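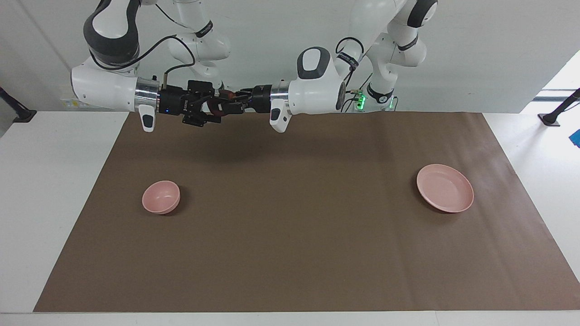 The Year of Keeping in Touch

The March I turned fifty I made only one resolution, which was to write to everybody I had ever promised to write to, and I told my sister about it over the phone before I'd thought it through, so there was no getting out of it. She laughed for quite a while. Then she asked whether she was on the list, living as she did a twenty-minute drive away, and I said of course she was, and put her name down while she was still talking.

I bought the paper at Padach on the main street in Stundavbridge, where they sell it loose by the sheet if you ask nicely, and I came home with 50 sheets and a box of cream envelopes that turned out a shade too small. You can fold a letter in four, though, and I did, and I don't suppose anyone minded. I set myself up at the kitchen table after supper with the radio low and a pot of tea, feeling very much like a woman in an old novel, and I wrote "Dear Margit" and then sat there until the tea had gone cold.

What do you say to someone you last saw on a railway platform when you were both twenty-six and had terrible hair? I started with the weather. I crossed out the weather. I told her about the lemon tree, which has never given me a lemon, and about Mum's last winter, and by the time I looked up I'd filled both sides and the radio had gone over to the cricket from somewhere far away.

After that it went along nicely, one letter most evenings. I wrote to my old landlord on Wada Street, who used to leave tomatoes on the step. I wrote to both the Sarpong girls, who'll be grandmothers by now, I should think, and I wrote to the boy (well, he was a boy then) who taught me to drive in his uncle's ute and never once raised his voice, even about the gatepost. I kept the list on the fridge and drew a little line through each name when the letter was in the post, and I must say I was getting a bit pleased with myself. I'd started mentioning it to people. I mentioned it at the library and at the dentist's, and finally I mentioned it over the side fence one evening, when I really only meant to hand back a rake.
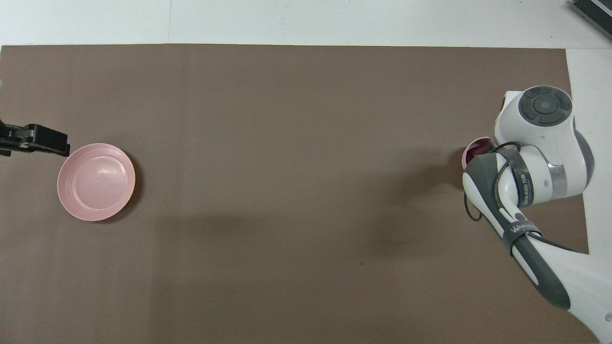

Mohammed-Awal Agbenyega wanted to know how many had written back, and when I said it wasn't about that, he said no, of course it wasn't, but he'd always found a letter was a bit like knocking on a door, and it would be a shame to knock and then run off down the street. Had I put my address on them? Had I asked them anything?

I went inside and stood in the hallway with my gardening shoes on. I had put my address on the first two. As for asking, I honestly couldn't remember a single question mark. I'd told Margit all about the lemon tree and hadn't so much as asked if she was well.

So I began again from the top, with a fresh list, which used up most of my paper and a good deal of my pride. The second lot were short. How are you? Who's at home with you these days? Do you still sing? I put my address at the top of each one in capitals, as we were taught to at school, and my phone number as well for the ones who might find writing a trouble.

Margit's answer came thirteen days later in a blue envelope, with a stamp I didn't know and her handwriting just as I remembered it, leaning over as if it were walking into the wind. I made a fresh pot of tea before I opened it. She was well, she said, apart from her knees. She still sang. And she wanted to know, on the very first page, what on earth I was feeding that lemon tree.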